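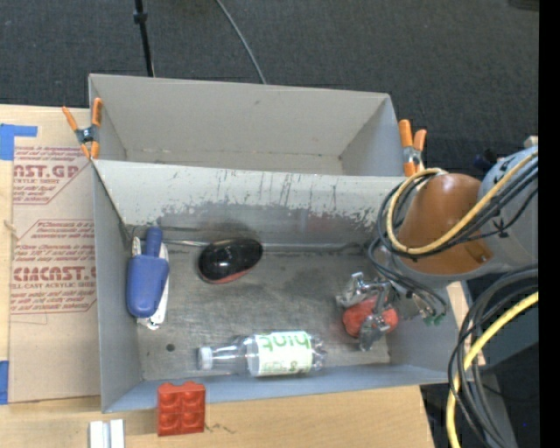
Fixed view of the two-compartment box, gripper at the red-orange ball.

Predaso Box Transfer, teleoperated demonstrations

README for version 2 of the data

What this is

Predaso is a small set of demonstrations in which a person drives a robot arm by remote control and moves things from one compartment of a cardboard box to the other. We recorded it at the Droltia workshop in Prandholm. It is made for people who train policies from human demonstrations and want some clutter in their data, but not too much.

The box

The box is open at the top and has a cardboard partition in the middle. The partition is not vertical, it leans down toward the front compartment. Please take this into account if you build a copy, because a straight wall makes the task easier. Spring clamps with orange handles hold the flaps at the two upper corners. The cardboard is scuffed and stained, and we did not replace it between sessions. If your method depends on a clean background, you will have some trouble with it.

The objects

An episode starts with all objects in the front compartment and the rear one empty. The set used most often has a soft ball, a black computer mouse, a clear plastic bottle with a white cap, and a tool with a blue handle. In the other sets we exchange one or two of them. The full list is in objects.csv, with the weight of each piece.

The ball is the easiest to grasp. The mouse is the most difficult, mainly when it lies close to the partition, and the operators often push it away from the wall before they close the fingers. We kept these pushes in the data. The bottle can roll, so its start position is only approximate.

How the episodes were recorded

The operator holds the Ortuño hand controller and looks directly at the box, not at a screen. Every operator had 13 practice episodes, which are not included. After this, one session is 21 episodes, with a pause in the middle. An episode finishes when the operator presses the stop button, or after 10 minutes.

Failed grasps are not removed. If the operator dropped an object and took it again, you will find both attempts in the same episode. The field "retry" marks where the second attempt begins.

Files

episodes/ has one folder for each episode, with video, joint positions and gripper opening
objects.csv
operators.csv (only a code and the hand used)
splits/ has the train and test lists

Known problems

In over 10 episodes the gripper opening was saved with a delay. They are listed in delay.txt and you may prefer to skip them.
The cables of the arm can hide the lower right corner of the fixed view.
Light is different from session to session.

Changes

17th December: version 2, new test list, wrong object names corrected.
The next version is planned for January and will add episodes in the opposite direction, from rear to front.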